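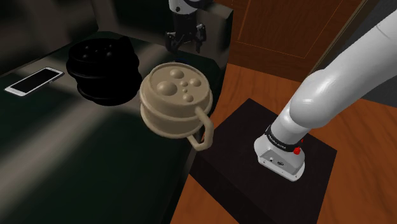
4 min read

Fludo and Flodo sign ferry and fishing agreement

By Poonam Maurya
February 15, 2021

The governments of Fludo and Flodo have signed an agreement on ferry crossings and inshore fishing, ending a dispute that had kept the two island administrations from meeting formally since the last round of talks collapsed in August.

The text was signed by the two chief ministers at the harbour office in Humphreys, the port on the eastern side of Fludo where most of the traffic between the islands begins. It still has to be approved by both assemblies. Fludo's is expected to take it first, and members there have been told they will get the full document, including the maps, before any debate is called.

Under the agreement, residents of either island will be able to cross on an identity card. Passports have been required at both ends since Flodo tightened its entry rules, and people who live on one side and work on the other have complained about the queues ever since. The passport rule will stay for visitors from elsewhere.

The fishing part was harder to settle. Boats from Fludo have worked the shallow ground south of Flodo for generations, but Flodo stopped renewing their permits after its own skippers said catches were falling. The new text sets a limit of 148 permits, to be shared between the two fleets and reviewed every four years. Flodo had wanted fewer. Fludo's opening position was 200, a figure its chief minister repeated in public several times last summer and was asked about more than once at the signing.

"We did not get the number we went in with and I am not going to pretend we did," he told reporters. "What we have is a permit a skipper can take to the bank. For a long time they have had nothing on paper at all."

His counterpart from Flodo said the limit was one her government could defend at home. She thanked the officials who had kept in touch by telephone through the autumn when ministers were not speaking.

How the permits will be divided is left to a joint fisheries office, which does not exist yet. It will have two directors, one named by each government, and it will be based in Humphreys for the first term before moving across the water. Neither side has said who will pay for the building. A line in the annex says running costs will be met "in equal part", but the opposition in Flodo has already pointed out that the annex does not say what counts as a running cost.

Ferry operator Plisex, which holds the licence for the main crossing, said it welcomed the change to the identity rules and would put on an extra evening sailing once the agreement came into force. The company did not comment on fares. A clause that would have capped them appeared in the earlier draft and is missing from the signed text. Fludo's transport ministry says fares will be dealt with when the licence is next up for renewal. 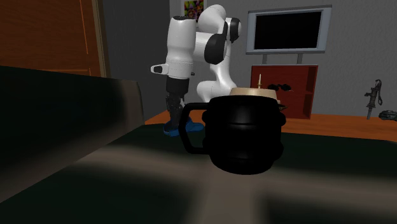

A white robotic arm above an orange table, with a large black mug in the foreground.

Reaction in the two assemblies has been mixed. The governing party in Fludo has enough seats to pass the agreement without help, though two of its members from fishing districts have said they will wait to see the maps. In Flodo the government relies on independents, and the vote there is likely to be closer. One independent, who sits for the southern harbour, said she would support the ferry section gladly and would like to vote on it separately. The speaker's office says that is not possible under the current rules, as the agreement has been put forward as a single text.

Skippers' groups on both islands have asked for a meeting with the negotiators before the debates. The Flodo group wants a closed season written into the permits. The Fludo group is more concerned about older boats, some of which would need new tracking equipment to qualify. The text says the equipment must be fitted before a permit is issued but is silent on grants.

There is also the question of the sandbank between the islands, which both have claimed and which is left out of the agreement entirely. Officials on each side said the omission was deliberate and that signing does not affect either claim.

If both assemblies approve the text, the identity card rule will apply from the start of the following month. Permits will take longer, as the joint office has to be set up first. Until then existing permits remain valid, and boats without one must stay outside the southern ground.

We will carry the voting results from both assemblies when we have them.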